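勒陶礼堂塑料椅逐把翻查 先看底下再看腿

勒陶(Letau)讯 镇上礼堂那批白色塑料椅,这几天正一把一把翻过来查。总共390把,截至今天下午四点查完221把。查出要停用的11把,已经搬到后门走廊,贴了黄胶带,请大家别再搬回来坐。

起因不复杂。上月底合唱排练,后排一把椅子后腿根部开裂,坐的人及时站起来,没受伤。礼堂管理方第二天把后三排全撤了,随后找到修理铺Rimuseo,谈定十一月内查完全部椅子。费用按把算,具体单价双方都没说。

这批椅子是分两次进的。早的一批买自Cruzado,用了好些年,夏天露天电影也搬出去晒;晚的一批是Flavero的货,前年才到。两批颜色差不多,摞在一起很难分,管理方的进货单上也只写了“白椅”两个字,所以干脆不分,全查。

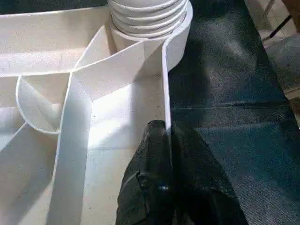

查的重点在暗处。Rimuseo的负责人普拉卡什·苏布拉马尼亚姆(Prakash Subramaniam)昨天在礼堂跟记者讲了几句,边讲边干活。他说大家挑椅子只看坐面有没有脏,裂纹却多半从角落里开始。白色薄壁围出来的一道道槽,有直的有弯的,还有几块斜面挤在一处的尖角,他要求每个夹角都用斜光看一遍。带螺纹的圆柱也一样,螺纹一圈圈绕上去,缝里容易藏灰,灰不刷掉就看不清底下是划痕还是裂纹。刷子用软毛的,不准用钢丝刷。

“光从侧面来,裂纹自己就出来了。正上方打灯反而白花花一片。”他说。

查验步骤贴在礼堂侧门,A4纸一张,手写。先擦,后看,再用手按四个角,最后落地试坐。试坐的人要前后晃,左右晃,听有没有响。有响的放一边,第二天换个人在查一次。两次都响,停用。

目前的进度:221把里,没问题的占多数,编号后放回前厅。另有92把腿脚磨损,主要是地砖磨的,椅脚底部一边高一边低,坐上去会晃,但结构没坏。这92把准备统一加脚垫。脚垫已经订了,还没到货,供货那边说本周能发。 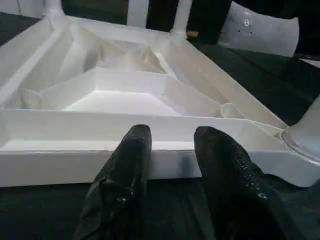

翻过来的白色塑料椅,座面底部的筋条和凹格。

停用的那11把怎么处理,还没定。有居民建议锯短了给幼儿班用,苏布拉马尼亚姆不同意,说裂过的料锯短了还是裂过的料。管理方倾向送回收站,不过回收站上午十点才开门,又不收没拆的整椅,谁来拆还要再问。

有人问能不能补。答复是塑料焊条可以补面上的口子,腿根不补。“腿根要吃一个人的重量,补过的我不敢签字。”苏布拉马尼亚姆说。

礼堂这边的活动也受了影响。周末的棋牌换到图书室,凳子自带;老年体操照常,本来就站着;合唱排练先借用学校的长凳,时间不变,晚上七点。原定的冬季募捐晚餐需要的座位最多,管理方表示,能不能按时办要看剩下的椅子查得怎么样,下周给准信。餐券已经卖出一部分,暂时不退,也先别再来问。

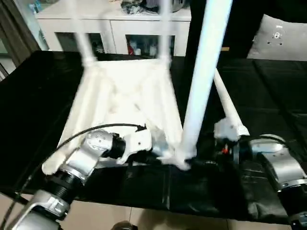 场地方面,查验区设在礼堂东头,靠窗。桌上铺黑布是礼堂管理员弗拉斯季米尔·哈耶克(Vlastimil Hájek)的主意,白椅子倒扣在上面,四条腿朝天,边角轮廓比放在浅色地砖上清楚得多。布是从旧幕布上剪下来的,有些皱,哈耶克说熨过一次,没用。他还管编号,号码写在座面底下,用油性笔,不写在靠背上,免得开会的时候满屋子都是数字。

哈耶克提醒,前厅的椅子以经编过号,请不要和中间那堆没查的混放。前天傍晚有人好心帮忙收拾,把两堆摞到了一块儿,结果又重新分了一个多钟头。摞椅子也请不要太高,最底下那把受力最大,腿容易往外撇。以前活动散场图快,一摞摞到肩膀,这习惯得改。

另外,几位常来礼堂的住户反映,家里也有同样的白椅子,放阳台上多年,问可不可以顺便拿来看看。Rimuseo答复:可以,但要等礼堂的全查完。每户先限两把,擦干净再拿来,座面底下的蜘蛛网请自己清掉。收不收费到时另行通知。

等不及的可以自己先看。把椅子倒过来放在桌上,垫块深色的布,手电贴着边照,重点看四条腿跟座面相接的地方,再看筋条交叉处。发白的细线要当心,指甲划过去有卡顿的,先别坐。颜色发黄不一定有事,发黄又发脆就该换了。站上去换灯泡这种事,不管新椅旧椅都别做,礼堂有梯子,可以借,找哈耶克登记。

买新椅子的事管理方也在谈。同样款式Flavero还有货,但要凑够数量才送到镇上,眼下缺的把数不够。有人提议跟邻近的学校拼单,学校那边还没回话。也有人主张换成木椅,预算不够,先不考虑。

余下的椅子继续查,每天上午九点到下午四点,午间休息。礼堂东侧门这段时间不走人,进出请走正门。脚垫到货和募捐晚餐的消息,本页会更新。

(更新:下午五点半,脚垫供货方来电,称深色款缺货,改发白色款,规格相同,管理方已同意。)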